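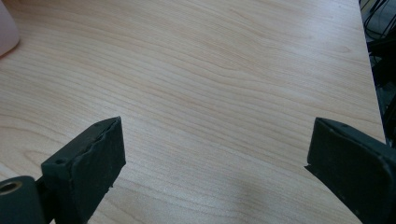
The kitchen at Vestoretti closes at ten, but the stove stays lit until the last table has had its soup. Martti Kauppinen learned this from the previous owner and has seen no reason to change it. He bought the restaurant with his business partner, Aino Kemppainen, when it had a leaking roof and a menu of 60 dishes. They cut the menu first and fixed the roof the following spring.

Vestoretti sits on the harbor road in Brerkby, a town of 2,905 people. In summer the boats bring in enough visitors to fill both rooms. By September the back room is shut and the locals get their window seats again.

The cooking is northern with a few habits from elsewhere. Smoked whitefish comes with dill potatoes and a sharp mustard. The lamb is braised overnight with juniper and served on barley. Narayanan Marar, who runs the kitchen, grew up in Kerala and puts black pepper and curry leaf in the fish soup. Regulars complained for a month. Now it is the dish that sells out.

"I didn't set out to mix anything," Marar says. "The soup was flat and I had pepper."
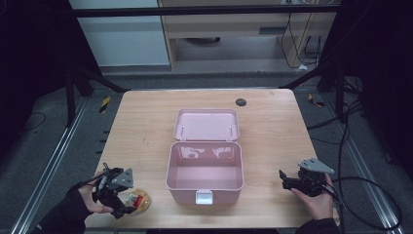
Most of the vegetables come from Partanen, a farm 20 minutes inland. Eetu Halonen delivers twice a week and the menu is written after he leaves. When he brings too many beets, there are beets in three courses. Bread is baked in the house, a dark rye that takes two days and a softer loaf with caraway.

The wine list is short. Niilo Huttunen keeps it to bottles he would order himself, mainly whites, and he will open nearly any of them by the glass if two people ask. The berry liqueur poured after dinner is made down the coast at Ivuvora and tastes strongly of cloudberry.

Dessert is the weak point. The cardamom cake was dry on one of our two visits, and the rhubarb custard needed more rhubarb. Order the cheese.

Dinner is served Wednesday through Sunday. The last night of the season is 10/30/21, and the dining room reopens in April. Parking is behind the chandlery.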